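How do you split the money from a charity single?

stosonbass
Posted Tue 15 October

Our community choir (altos plentiful, tenors rumored) recorded a cover song for the local food pantry. We put it up for download on Zakideo and have sold 213 copies, 59 of them to my own relatives, I suspect under pressure from my mother. Now the arguing has started. Does the songwriter get paid even though it's for charity? And can we take back the $75 we spent on mixing before we hand over the rest? The poster says "all proceeds," which seemed like a fine phrase when we printed it.

2 replies

Kikar_Alto

Yes, the writer gets paid. Charity is something you do with your own money, and the song isn't yours. In the US you need a mechanical license for a cover sold as a download, and you should have had it before the first sale. Check your Zakideo account first, as some download stores arrange the license and some leave it to you. If yours didn't, get in touch with the publisher this week and be polite.

On the $75: "all proceeds" will be read by most buyers as every cent they paid. You could argue otherwise, and you'd have a lovely time doing it in front of the pantry. Our group at Bennani Hall passed a hat at rehearsal for the mixing bill and sent the sales money on untouched, apart from the license and the store's cut. For the next one, print "proceeds after costs."

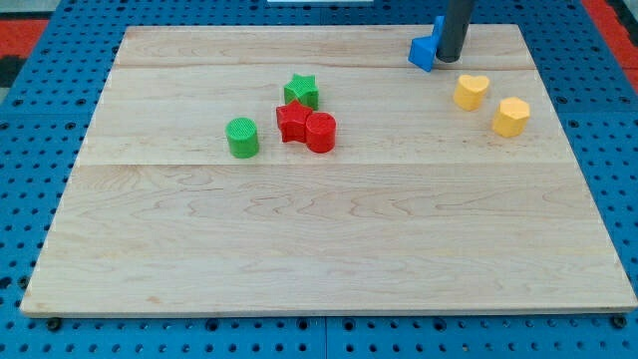 bennani_baritone

Agree with the above, mostly. We did a carol download last November and made $602, which felt like stardom until the store took its share. Keep the sales report and post the final number where buyers can see it.

Can't help with the tenors. If you find any, we'd like to borrow one.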